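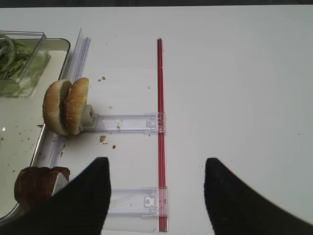

Building a burger is a job with an order to it. The bottom bun must go down first, and the fillings must be placed before the lid. Most people can do this without thinking very hard. A robot must learn it, and researchers at the Flalard laboratory in Dretotthorpe are studying how.

## What is the question?

The Magesa project asks whether a robot can learn a job with many steps by being shown it many times. No one writes a rule for every movement. A person guides the robot through the whole job while a computer records how the robot moves and what its cameras see. One complete turn at the job is called a *demonstration*.

The computer then looks for patterns in the demonstrations. This is known as *imitation learning*. To imitate means to copy, but exact copying would not be enough. A slice of tomato is never quite the same shape as the last one, and a bun may be turned a little to one side. The robot has to learn what to do when things have moved.

## How is the work done?

The food is set out on a white table before each demonstration. A tray in the middle is where the burger is built. Clear partitions run along both sides of the tray, and red rods mark the outer edges of the side lanes.

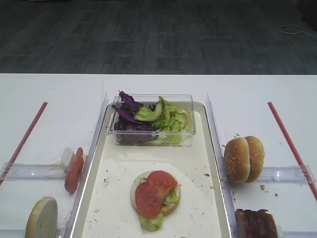

*A partly assembled burger, with lettuce and tomato on the bottom bun.*

The team recorded 2,692 demonstrations in all. The computer program was trained three times, and each time it was given a different number to learn from.

## What did the researchers find?

After every round of training, the robot was given the same 14 tests. A test was passed only if every layer was in the right order and the lid was on top.

| Demonstrations used | Tests passed |
|---|---|
| 300 | 2 |
| 500 | 5 |
| 2,692 | 11 |

The robot passed more tests when it had more demonstrations to learn from. Lettuce caused the most trouble. It is soft, it bends, and two leaves can easily be picked up together.

Project leader Perihan Ertürk advises caution about the results. "Fourteen tests is a small number," she said. "We would like to repeat them in another room, under different lights, before we say more."

Those tests are planned for June at the Pedside centre.

## Words to know

**Demonstration:** one full showing of a job, from start to finish.

**Imitation learning:** learning to do a job from recordings of it being done.

**Layer:** one level in a stack, such as the tomato in a burger.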